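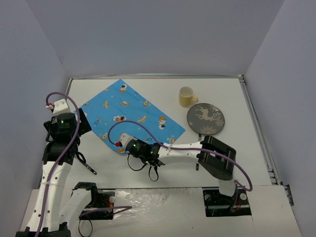
A blue cloth with an astronaut print, spread on a white tabletop.

My breakfast has been upgraded to a health intervention again. Last June it was oats. Before that it was vinegar, taken from a spoon with the expression of someone being served legal papers. Now it's blueberries, and the carton in my fridge comes with a little leaflet about memory.

I have nothing against blueberries. I like them. What I'm tired of is the headline, which always says a food "may help" with something terrible, and the article under it, which takes six paragraphs to admit how. The latest one to be forwarded to me came from a newsletter called Brandes, and it leaned on a survey of 3,258 adults in Atercombe. People who ate berries most days did better on a word list than people who didn't. How much better? 2 words, out of a list of 200.

I could get two extra words by going to bed on time.

The survey also mentioned, well below the part most readers reach, that the berry eaters walked more, smoked less and had more money. Of course they did. Have you seen what a carton costs in winter? A person who buys fresh berries in January has already solved several of the problems that make people sick.

None of this makes the researchers foolish. They said "linked to" and they meant it. Somewhere between their desk and my inbox it turned into "protects," and by the time Esimetti put it on a granola bag it had become a brain with a smile on it — a brain, I should add, sitting on top of eleven grams of sugar.

I would like a year of headlines that say "Fruit still fine." The Stivside grocery could print it on the bags. Meanwhile I'm having the blueberries on toast with too much butter, and I'm not reading the leaflet.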